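Open Saturday at the Skaltum building

I drove out to Gremberg in July for the open day at the old Skaltum building. The sign on the road still says Skaltum Bearings, but the bearings are long gone and the place is now split between a laundry service, a small parts warehouse and a group that works on household automation. All three opened their doors for the day. The parking lot was full by 10 a.m. and I ended up on the grass behind the loading dock.

My reason for going was simple. I ran the back of a dry cleaner's for a good part of my working life, and every few years somebody tells me a machine is about to do what my staff did. I wanted to see how close it is. I have a niece who wants a robot to fold her towels and I promised to report back.

The laundry

The tour started with the laundry, which goes by the name Bassi and takes in work from hotels and two nursing homes. They let us in through the soil side, where the bags arrive on rails overhead. Sorting is done by hand. Four people stood at a belt pulling sheets from towels and towels from gowns, and checking pockets. Our guide said a camera system had been tried for the sorting and sent back, and that it kept mixing up bath mats and hand towels when they were balled up together.

From there on it is nearly all machine. The tunnel washer takes a load at one end and passes it through compartments until it comes out pressed into a flat cake. The cakes go by conveyor to the dryers. No one touches them. The sheets then go to an ironer with a folder on the end of it, and that line does up to 700 sheets an hour when it runs well.

What I noticed was the spot between the dryers and the ironer. A sheet comes out of a dryer in a heap. To get it into the ironer somebody has to find two corners and clip them to the feeder. There were two women doing this and they were very fast. They didn't look down much. One of them ran a hand along the hem until she hit the corner, clipped it, and had the other corner before the first had started to travel. Machines that do this exist, the guide said, and bigger plants own them. Bassi looked at one and decided the price didn't work at their size.

So the answer at the laundry is that a machine can wash, dry, iron and fold a sheet. Picking it up by the corners is still mostly hands, at least in Gremberg. Towels go to a separate folder and have to be laid on it flat, one at a time. I asked about fitted sheets and got a laugh. Those are folded at a table in the corner, the same way I did it.

The warehouse

The warehouse took less time. It holds fasteners, hinges, seals and so on for appliance repair. Low flat carts bring the shelves to the pickers, and the pickers stand still. I'd seen this on television but it is quieter in person. The floor is marked with small squares and the carts turn on the spot.

At the last station there was an arm on a post doing the picking by itself, with a suction cup on the end. It was picking boxed seals and did it without a hitch while we watched. Boxes are good for suction. It is not given the bagged screws, because the bags wrinkle and the cup loses its hold, and those go to a person at the next station. The arm handles 400 of the items they stock, and the man running the station was frank that this is a small share. He said the list grows when a supplier changes packaging more often than when the arm gets better.

I stayed a while at the packing table. One packer was wrapping an oven door glass in paper. She turned it, tucked the paper, turned it again, and pressed a finger on the fold to hold it while she reached for tape. I tried to think of how you would write that down for a machine and couldn't get past the finger.

Lunch

There was a food truck in the yard. The line was long and the sausage was fine. I'd bring a sandwich next time.

The household group

The third part of the building belongs to Huvard, and this was the part I had come for. It is upstairs, where the Skaltum offices used to be. The talk was given by Etenesh Weldu, who spoke for half an hour with very few slides and took questions all the way through.

Her main point was about cloth. A mug or a box keeps its shape, so once a machine has worked out where it is and which way it faces, the job is half done. A shirt has no one shape. Drop it twice and it lands two ways. The collar may be underneath. The edge you can see may be a real hem or only a crease, and those look much the same until you pull on them.

They keep a list of household chores and score each one by how often a machine can finish it with no help, in a room it has not been set up in before. Putting plastic cups in a rack scored 78 out of 100 on the latest round. Wiping a bare table did better than that. Folding a washcloth from flat was in the middle. Taking one garment out of a mixed pile and folding it neatly was last, and she put that number at 5. She didn't dress it up. Somebody asked if the score was that low because of the machine's hands or because of its brain, and she said both, but that if you let a person work the same two-finger gripper, the person does far better. I thought that was the most useful thing I heard all day.

She also talked about time. A person folds a T-shirt in a few seconds. The machines she has worked with take roughly two minutes when they get it right, and people in the audience groaned a little at that. Her answer was that a slow machine may be all right at home, where you can go out and leave it, but is no use in a laundry like the one downstairs. I agree with her there. At the shop I'd have had a line out the door. 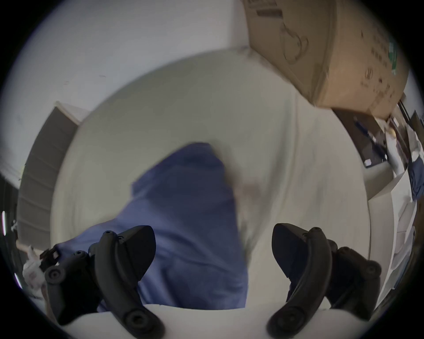
Filed under: Chores / Laundry and cloth

The blue cloth on the round white surface is about as plain as this work gets. It is one piece of fabric, bunched up, with a folded, rounded edge near the middle. I've been looking at that edge and trying to decide whether I'd take hold there. With my own hand I would pinch it, lift, and feel in a second whether I had one layer or several. Two stiff fingers with a wide gap between them have to be put in the right place first and closed the right amount. Pinch too shallow and you lift nothing. Go too deep and the whole bundle comes up in one lump, and you are back where you started.

The color helps, I would guess. Blue on white is easy to tell apart. The shading down in the folds is harder, and a dark crease can pass for an edge. White towels on a white folding table used to fool me at the end of a shift, and I had been doing it for years.

What I told my niece

No towel robot yet. If she wants the floor vacuumed or a table wiped, there are machines that will do it or are near to it. If she wants a basket of mixed laundry turned into a neat stack, she should plan on doing it herself for some time. I don't say never. The sheet folder at Bassi would have looked like magic to the woman who trained me, and now it has a coffee ring on the cover.

I did change my mind on one thing. I had always thought the folding was the skilled part, and it was the part we trained new people on. After the laundry and the talk upstairs I think the skill is in the step before, when you reach into the heap and come out with the right corner. We never taught that. People just had it by the second week.

If you go

The open day runs once a year. Come early for parking, and do the laundry first while the line is running, as they shut the ironer down at noon. The upstairs talk was given twice and the second one had empty seats. The stairs are steep and I didn't see an elevator, so call ahead if that matters to you. Closed shoes are required in the warehouse - they turned away a man in sandals while I was there. There is no charge, and the laundry gives you a hand towel on the way out, folded in thirds.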